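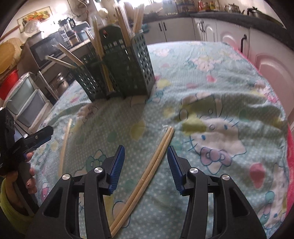

Karine Sandhu asked whether chopsticks should go into the holder with the tips up or down. The Skinstead Household Service recommends tips up for wooden pairs. The handle ends then stand in any water that collects at the bottom, and the ends used for eating dry first.

Putting Away Chopsticks After a Shared Meal

Before you begin, smooth the tablecloth and move the utensil holder within easy reach. A holder with perforated sides is preferred.

1. Gather all chopsticks and lay them on the cloth. Remove any plastic wrapper completely and discard it.

2. Match the chopsticks by length and color. Set single sticks apart until their partners have been found.

3. Wash used chopsticks by hand in warm water with mild soap. Do not leave wooden chopsticks to soak.

4. Dry each pair with a clean towel, then leave the pairs on a rack for 60 minutes.

5. Place the pairs upright in one compartment of the holder. Keep spoons and forks in the other.

6. Inspect the tips once a month. Chopsticks that are split, rough, or darkened at the tip should be replaced.

The holder itself should be emptied and rinsed weekly. A bottle brush is suitable for the small openings in the sides. Allow the holder to dry before refilling it.

50 shares
2 comments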